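El cajón de los cables

En casi todas las casas existe un cajón que se abre con miedo. En el nuestro vivían cargadores de teléfonos desaparecidos, dos alargadores y el cable de una impresora Starnis que regalamos hace años. Cuando nos mudamos al barrio de Marinho, en noviembre, decidí que ese cajón no viajaría entero.

Leí mucho antes de empezar. La revista Drullutora dedicó al tema un número especial, con 165 consejos, y confieso que la mayoría me pareció excesiva. Me quedé con uno: sacar todo a una superficie despejada y dar a cada cable 30 segundos. Si en ese tiempo no se sabe para qué sirve, va a una caja aparte — no a la basura, todavía. 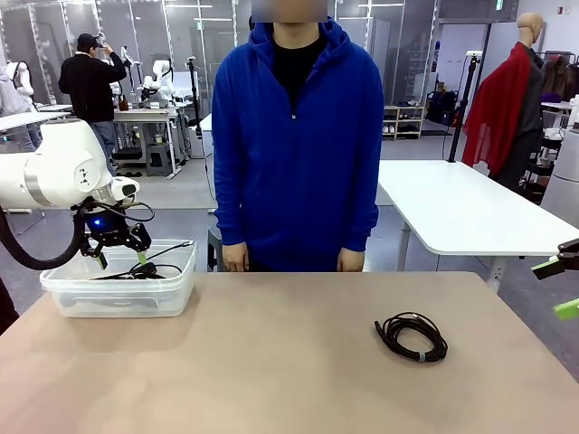
Cables negros enredados en una caja de plástico transparente.

La caja aparte tiene su importancia psicológica. Yo vengo de una familia donde tirar era casi un pecado, y mi abuela guardaba hasta los cordones de los zapatos viejos. Con la caja se puede dudar con calma durante un mes.

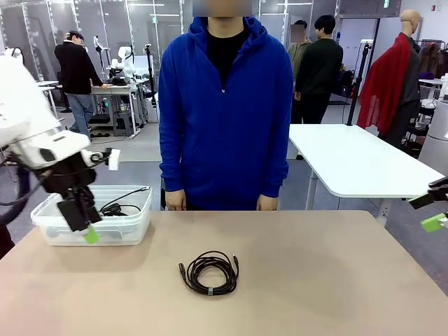 Enrollar bien es un oficio pequeño que se aprende con las manos. Al principio yo apretaba demasiado, alrededor del codo, y el cable quedaba torcido. Ahora hago vueltas amplias y dejo que caigan solas. El rollo puede quedar flojo, más o menos redondo, con una cinta gris en la parte baja y los dos conectores asomando a los lados, y así se reconoce cada extremo sin deshacer nada. Después escribo una etiqueta con el nombre del aparato. Las de la marca Windix se despegan con el calor, por eso uso papel y cinta de pintor.

Del cajón antiguo quedaron nueve cables. El de la Starnis sigue en la caja, y mi marido pregunta por él cada semana.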